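# Talk notes: running a toy library in one room

Slides are on the laptop. About twenty minutes, then questions. Water on the left side of the stand.

## Opening

- Thank Lenuța Preda for the invitation and for finding the bigger room.
- Say who I am: I look after the toy library at the Landemau center, open two afternoons a week, with 300 items on the shelves and one sink.
- Ask how many people here lend toys now and how many are thinking of starting. If most are starting, spend longer on the money part.

## How we got the room

Keep this short. We were offered the old coat room in October and said yes before measuring it. The shelves we had ordered were too deep for the door. Virgil Lazăr cut them down over a weekend and they are still up.

We did not repaint. The walls were beige when we moved in and they are beige now. I get asked about this more than anything else. Paint for a room that size cost more than our first order of puzzles, and we bought the puzzles.

PAUSE. Let people look at the floor plan.

## What goes out and what comes back

- Puzzles go out most. They also come back short most often.
- Dress-up clothes are a lot of washing. We stopped lending hats.
- Anything with batteries gets tested at the desk while the family is still there.
- Shape sorters sit in the middle. Families with a child under three take one, keep it the full loan, and often renew.

Say the loan period: three weeks, one renewal.

## Checking in a shape sorter

I want to spend real time on this. It is the job new helpers find hardest, and it sounds like the easiest.

Take all the blocks out and put them on the table. Put each one through its own opening, or into it if it is a flat board. Don't just count them. We once had a full set on paper where one block came from a Rason set and did not fit any hole. It had been like that for three loans.

Wipe the face of the board with a damp cloth. Do the edges of the openings with a cotton swab.
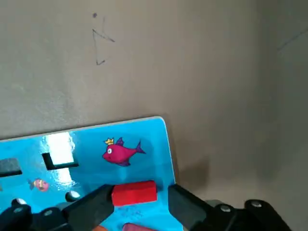 Pen is the other thing. Children draw on what is in front of them, and a toy that goes to 10 homes will pick up some marks. Our rule is that pen on a board is wear, and we don't charge for it. We try soap first, then a little rubbing alcohol on a corner, and stop if the printed picture starts to lift. A fish with some blue scribble near it can still go out. A fish with half its face rubbed off makes parents ask questions.

Same rule for the walls. There's a small doodle on ours, a sort of triangle, low on the list of jobs.

Missing blocks:

- Write it on the card the same day.
- Call once. Most turn up under a sofa.
- After 5 weeks, replace from the spares box.
- Plain wooden blocks in red, blue and yellow cover most gaps. Sand one down if it is tight.

(If someone asks about plastic sets: Stoyanova sells single pieces, but shipping is slow.)

## Money

- Membership is 100 a year per family, less for anyone who asks.
- No late fees since last spring. Returns did not get worse.
- Grukow, the branch across the river, still charges them. Mention that we swap stock with Grukow twice a year and that it works fine.

## Close

Handout is the check-in card, both sides. Copies are by the door. Tell people to change the wording to suit their own shelves.

Questions. If the hats come up, keep it under two minutes.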